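Workshop tips: ballast, glue and keeping your layout room in order

I have been building model railways in the spare room for longer than I care to admit, and every November, when the evenings close in, I get the same handful of letters and messages from people starting out on their first proper layout. So I have gathered up my usual answers in one place. Most of them I learned by doing it wrong first, and a few came from friends at the Sumville club, who are very generous with their advice whether you have asked for it or not!

Laying ballast

Take your time over this and do a short stretch at each sitting, no longer than your forearm. Pour the ballast from a small folded piece of card down the middle of the track and brush it outwards with a soft, dry make-up brush. Tap the rails gently with the handle and most of the stray grains will hop off the sleepers by themselves. Around points, go very sparingly indeed. I leave the moving blades quite bare and paint the baseboard underneath a muddy grey, and I have yet to have a visitor remark on it.

For the glue, mix ordinary white PVA with the same amount of water and add a drop of washing-up liquid. Wet the ballast first with a fine mist from an old spray bottle, then let the glue in from a dropper, along the outside of the rails and then down the centre. It will look dreadful and milky. Leave it alone overnight and go to bed. Naledi Gumede once went back at ten in the evening to poke at hers and had to lift the whole goods yard, and she still brings it up.

Cleaning the rails

A lint-free cloth with a little isopropyl alcohol does nearly everything. Open a window while you are at it. I know some people swear by abrasive rubbers, and I used one myself for years, but they leave tiny scratches and the dirt seems to come back all the sooner. Do the wheels as well, or you will be putting the muck straight back down. Lay a strip of kitchen paper over the track, damp with the same alcohol, and hold the engine so that one set of wheels takes power from the clean rail while the other set spins on the paper. Turn it about and do the other end.

Knowing where your wires go

My main line, Cikau Junction, has 212 wires under it, and I can say so with confidence because I had to trace every last one the winter the station lights failed. Please label yours as you go. A twist of masking tape and a pencil will do, one at each end of the wire, and write the same thing in a notebook you keep on a nail by the door. Choose your colours at the start and stick to them. Mine go red and black for the track, green for the points, yellow for lighting, and there is one purple one that I am afraid to touch.

Standing comfortably

If your baseboards are at a good working height you will spend hours on your feet, and a hard floor is unkind to knees and backs. A rubber mat along the front edge helps a great deal, and so does soft footwear kept just for the layout room. It saves carrying ballast and clippings of wire through the house on your socks, too. Ayanda Mofokeng changes hers at the door and has cut down the hoovering no end. Mine get a rinse under the garden tap whenever the soles start picking up grit.
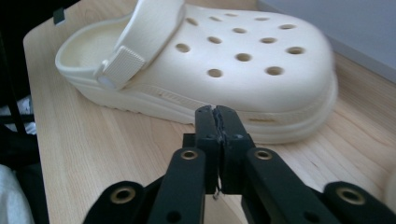
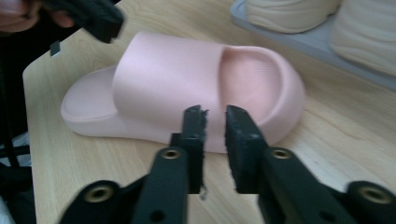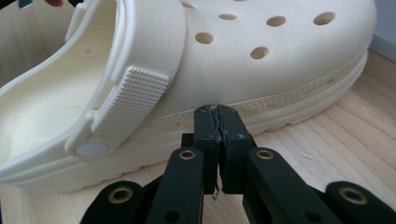
Easy wipe-clean footwear: cream clogs in the first and last photos, a pink slide in the middle.

Painting backscenes

Hang your lining paper for a day before you paint it, so that the curl drops out. Begin with the palest blue you can mix, and then add more white as you come down to the horizon. Hills want to be greyer and bluer than you think. Lwazi Chauke did the downs behind his Xaba branch in three tubes of cheap acrylic, and you would swear they went back for miles.

Keep your buildings a finger's width off the backscene if you have the room for it. Shadows falling across the sky give the game away at once.

Storing stock

Keep the original boxes if you can bear to. If not, line a shallow drawer with foam and cut slots a little longer than each wagon. Avoid bubble wrap for anything painted, as it can leave a pattern of rings in the finish over a warm summer. A little sachet of silica gel in each drawer is a good idea in a loft or garage.

Write the last oiling date on a slip of paper and tuck it in beside each engine. One drop on each bearing, from the tip of a pin, is plenty.

Next time I shall go through Kyu-ri Kwon's method for making trees out of dried garden stems, and there will be a bit about mending couplings for those who asked.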